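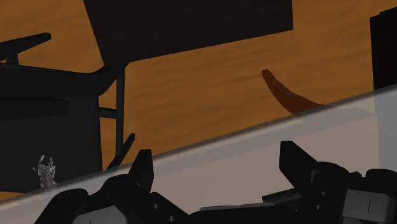 3.2 Surface materials and loading time in the re-release

Category: Research / Game Studies / Console Ports

The re-release of an older game for a new console gives the studio a choice which players seldom see. The textures of the first version were made for less memory, and the studio must decide which of them to paint again and which to keep. In our study of Toton, the puzzle game which Kodmont first sold for home computers and later brought to consoles, we looked mainly at this choice. A floor or a table top is a good case for it. In a rendered interior such as Figure 1, the orange-brown wood takes up most of the upper two-thirds of the view, and its thin wavy grain lines and darker streaks carry nearly all of the fine detail, while the large, nearly black panel at the top has a flat surface with no features. A studio with limited time will get more from a new wood texture than from a new texture for such a panel. The same reasoning appears in the notes that Kodmont published together with the port, although the notes speak of "wide materials" and "small materials" and do not define either term.

Figure 1. Rendered interior with a wood-grain surface and dark, flat objects.

We compared the computer version and the console version of Toton on the same 18 levels. For each level we recorded the time from the menu to the first moment when the player can move. The levels were loaded from the internal drive, and the console was restarted before each run. In the computer version the textures of one level are stored in one file. In the console version they are divided into 2 files, one for wide materials and one for the rest, and the second file continues to load after the player has received control. This explains why some small objects in the console version look soft during the first moments of a level. Several reviews described the softness as a fault in the display settings, but changing these settings has no effect on it.

The largest texture set belongs to the level called Jollovside, with 925 separate textures. It is also the level where the two versions differ most. The computer version shows a still loading picture until everything is ready. The console version opens the level with a slow walk through a corridor, and the player cannot run there. We believe that the corridor was added to hide the loading, because it is missing from the computer version and no puzzle takes place in it. Kodmont has not confirmed this.

We also asked players about the two versions. The questions were placed on the Namboodiri forum, where Toton has been discussed since its first release, and over 400 players answered. Most of them preferred the console version for its surfaces and the computer version for its speed. A smaller group disliked the corridor in Jollovside, mainly those who had finished the level many times and wished to repeat it quickly. Players who met the game first on the console did not mention the corridor at all. The answers come from a forum of dedicated players, and they should not be read as the opinion of all buyers. The forum was closed to new members in January, so we could not repeat the questions after the second update of the port, which shortened the corridor and left the texture files as they were.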